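Undville Toy Library - Frequently Asked Questions

Last updated 20 August 2021
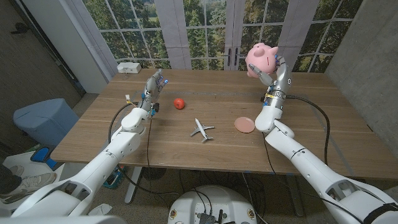 Piggy bank, toy airplane, red tomato-shaped ball and pink plate.

What is the toy library?
We lend toys, games and play food to families in Undville and the surrounding area. You borrow them for a few weeks, bring them back and take something else. The toys are kept in a back room of the Flemness Building, and the entrance is on the parking lot side.

Who can join?
Any adult who lives or works in Undville. You don't need to have children of your own. Grandparents, foster parents, home daycare providers and teachers all use the library. Bring a photo ID and something with your current address on it. A utility bill or a piece of bank mail is fine.

What does it cost?
Membership is free. We don't charge for borrowing and we don't charge late fees. If you keep a toy more than two weeks past the due date, your account is put on hold until it comes back.

How many things can I take at once?
Five items per household. A set counts as one item, so a play food set with all its pieces is one item and a single toy airplane is also one item. Daycare providers can take ten.

How long can I keep them?
Three weeks. You can renew once by phone or at the desk unless another family has asked for the toy. Large items such as play kitchens and ride-on toys can't be renewed.

How do I know what is in a set?
Each set comes in a clear bag or a lidded bin with a card listing every piece. Please check the pieces against the card before you leave, and again before you return it. Play food is where most pieces go missing - the small fruits and vegetables roll under things. Look under the couch first.

What if a piece gets lost?
Tell us when you bring the rest back. We keep a drawer of spare play food and dishes and can usually make the set up again. If the set can't be used without the missing part, we may ask you to pay toward a replacement. We will tell you the amount before you pay anything.

What if something breaks?
Bring back all of the parts, including the small ones, in a bag. Wheels, propellers and stoppers can often be put back on. Please don't glue anything at home. We have had several toys come back with glue in the moving parts and could not fix them after that.

Are the piggy banks lent out too?
Yes. They are popular for playing store and for learning coins. Please empty the bank before you return it. Shake it, then look through the slot with a flashlight. We hold any coins we find at the desk for one month, with a note of which bank they came out of. Real coins and play coins both jam if a child pushes in two at once, so if yours is stuck, just bring it in as it is.

Do you lend the play coins?
There is a bag of them with the store set. We don't lend them separately. Coins are not suitable for children under three, and neither are any of the small counting pieces.

How should I clean the toys before I return them?
Wipe hard toys with a cloth and warm soapy water, then dry them. Play plates and cups can be washed in the sink by hand. Don't put anything in the dishwasher unless the card says so. Don't put piggy banks or battery toys under water. Soft toys and dress-up clothes should come back unwashed, and we will launder them here.

How do you clean them?
Everything is wiped down again and air dried before it goes back on the shelf. This takes a day or two, so a toy you see on the return cart can't be borrowed right away. Ask at the desk to have it held for you.

Are batteries included?
Toys that need batteries go out with a working set. If they run down while you have the toy, you can replace them or come by for new ones. Please take the batteries out if you plan to leave the toy unused.

Can I reserve a toy?
Yes, by phone or in person. We hold it for seven days from the day it comes in. After that it goes to the next name on the list or back to the shelf.

Do you take donations?
Yes, if the toy is clean, complete and in working order. We are looking for toy vehicles and airplanes, play dishes, wooden puzzles and board games with all their pieces. We can't take stuffed animals, car seats, cribs or anything that has been recalled. Please don't leave boxes outside the door.

When is the yearly count?
In May. The library closes for one week while every set is opened and checked. At the last count there were 1,657 items on the shelves or out on loan. Due dates that fall in the closed week move to the week after.

Can I borrow toys for a party or a school event?
Yes, with two weeks' notice. Ask for Kiyoshi Murakami at the desk and tell him the date, the ages of the children and how many you expect. Event loans are for four days and don't count toward your five items.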